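Pornel cell, progress report to Gulby
3 May 2026
Period covered: April

Summary
The cell was in operation for most of the month. We stopped it two times for planned maintenance and one time for a fault in the wrist cable. The arm has now passed 3,000 hours.

Maintenance done
The wrist cable was replaced with a new one from Drelitz. The old cable had a break in the shield close to the connector. We also changed the path of the cable, so it does not bend so sharply when the arm reaches to the left. Joint 2 was greased according to the plan. The finger pads are now changed every 600 picks; before, we waited until they began to slip.

Head camera
The camera was calibrated again after the cable work. The lens was cleaned and the mounting screws were marked with paint, so that we can see if they move. For the check we use a dark gray cloth on the table and a white plate with one apple on it. The exposure is set on the plate.

Budget
We have spent 70 percent of the spare parts budget. The second cable, which we keep as a reserve, is included in this.

Open points
The brake on joint 4 makes a noise when it is released. Jurić will receive the part for inspection, and we expect an answer in 6 weeks. Until then the cell works at reduced speed.

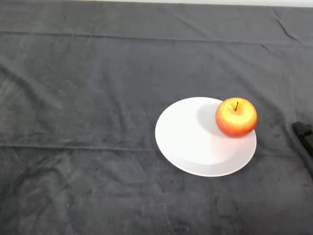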